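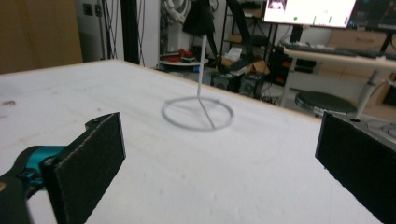

How to Hang Straps and Other Floppy Things on a Tabletop Wire Stand

I love these little stands. You get a ring that lies flat on the table, one thin rod going straight up, and a few hooks at the top, and with that you can clear a whole drawer of bag straps, fabric belts, lanyards and headbands! Ours is plain white and weighs next to nothing, and it has become the first thing I reach for when a pile of soft stuff needs sorting.

It does take a bit of practice to load one well. Toss everything on and you get a lopsided bundle that leans to one side and drops things whenever the table gets bumped. Go slowly the first time and it's a really satisfying job, the kind where you end up looking for more things to hang.

What you need

A wire stand with a ring base and hooks near the top
A table with some elbow room on every side of the stand
The straps, belts or bands you want to hang
A soft dry brush or a lint roller
A damp cloth, well wrung out
A small bowl for loose clips and sliders

Step 1. Set up the base

Put the stand down well in from the edge of the table, with enough space in front of it to lay a strap out flat. Press lightly on the ring at opposite points. If it rocks, the ring has a bend in it somewhere, and you can usually work that out by hand. Lay the ring upside down, find the high spot, and lean on it with your palm (gently, then a little less gently). Wire gives slowly and then all at once, so check after every push.

Next look at the rod from two sides. It should rise straight from the center of the ring. Some stands have a screw fitting where the spokes meet, and a quarter turn there can cure a wobble that you were ready to blame on the table. If yours is welded, leave the joint alone and straighten the rod higher up.

Step 2. Open out the hooks

Hooks on a light stand get squashed together in storage. Spread them by eye so they point away from each other like the spokes of an umbrella, and tip each one up just a touch at the end. Too flat and a slippery nylon strap slides right off. Too steep and you'll be wrestling every piece on and off, and you'll stop using the stand within a week. I know because I did!

If the top of your stand turns, give it a spin before you load it. You want it to move freely and come to rest without scraping.

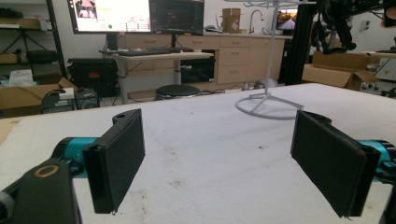
Issue 51 – page 4

Step 3. Sort before you hang

Lay your things out on the table in groups. I go by length, because length is what causes trouble later – a long strap next to a short one will wrap around it as soon as somebody turns the rack. Put the long pieces together, the medium ones together, and the short bands and loops in a third pile.

Now take off anything that comes off. Swivel clips, loose buckles, sliders and key rings can all go in the bowl. If a clip is sewn on, close it so it doesn't grab its neighbor.

Black fabric shows every bit of lint, so run the roller down both sides while the strap is still flat. A soft brush is better on anything with a pile or a fuzzy face. Brush one way only, from the middle toward the ends.

Step 4. Fold a strap so it stays folded

This is the part I get asked about the most, and it's so easy once your hands know it.

Hold the strap at its midpoint and let both ends drop. Run your fingers down to get the twists out. Bring the two ends up to the middle, so you have a flat loop on each side, and pinch the whole thing at the center. You should have something like a loose bow. Hang it by the pinch, with the loops falling on either side of the hook.

For a stiff webbing strap that won't pinch, skip the bow and make one big loop. Lay one end over the other, leave a tail as long as your hand, and drop the loop over the hook. It will hang a little crooked, and that's fine.

Thin ribbon and cord need a different approach. Wind them around your spread fingers, slide the coil off, and wrap the last bit around the waist of the coil before you hang it. Please don't knot it, or you'll be picking at that knot later with a pin.

Step 5. Load the stand in pairs

Hang the first long piece, then hang the second one on the hook directly opposite. Keep going like that, heavy across from heavy, and watch the rod as you go. If it starts to lean, stop and swap two pieces around. Long pieces go on first, medium ones next, and the short bands last so they sit on top where you can grab them.

Leave one hook free. I resisted this for ages because it looked like a waste, but a free hook gives you somewhere to park the piece you've just taken off while you dig for the one behind it.

Nothing should touch the table. A strap that drags will pull the stand around with it and pick up whatever happens to be lying there. 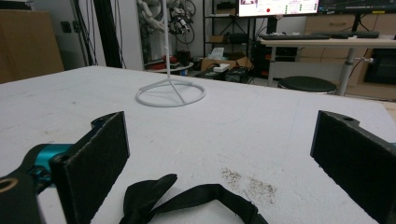 Siriwan Craft and Mending Club – Sorting and Storage Group

Step 6. Wipe the table down

Do the tabletop before you put things away. White surfaces show every smudge, and dark fabric is happy to collect it. Start dry: brush loose dust toward you and off the edge into your hand or a pan. If you go straight in with a wet cloth, you can turn a faint patch of dust into a gray smear. Follow with the damp cloth, working in small overlapping circles, and then dry it with a clean towel.

Felt and other soft coverings don't like water at all. Use the lint roller on those, and for a stubborn mark try a clean white eraser with a very light touch.

Lift the stand and wipe under the ring, too. Dirt loves to sit against the wire.

If something goes wrong

The stand tips when you take one thing off. You probably have too much weight on one side. Hold the rod with your free hand while you rearrange. If it still tips, the load is too much for the base, and bags or anything with a big metal buckle should move to a wall hook.

Straps keep slipping. Wrap a narrow strip of felt around the hook, or slide on a short piece of silicone tubing. Rough cotton string works in a pinch.

Everything tangles when the rack turns. Fold the long pieces one more time so they finish at the same height as the medium ones.

There's a crease across the middle. Hang the piece by a different point for a day or two. Cotton webbing will take a cool iron under a cloth, but test nylon at the very end first – it melts faster than you'd think.

Other things that hang well

Once the straps are done, try hair ties threaded on a loop of ribbon, aprons folded in thirds, fabric tape measures, or those drawstring bags that never stay stacked. Soft hats look great perched on the very top if your rod has a rounded end. Gloves can go up too, clipped together at the cuffs with a clothespin.

The October meeting will cover drawer dividers made from cardboard, so start saving your boxes!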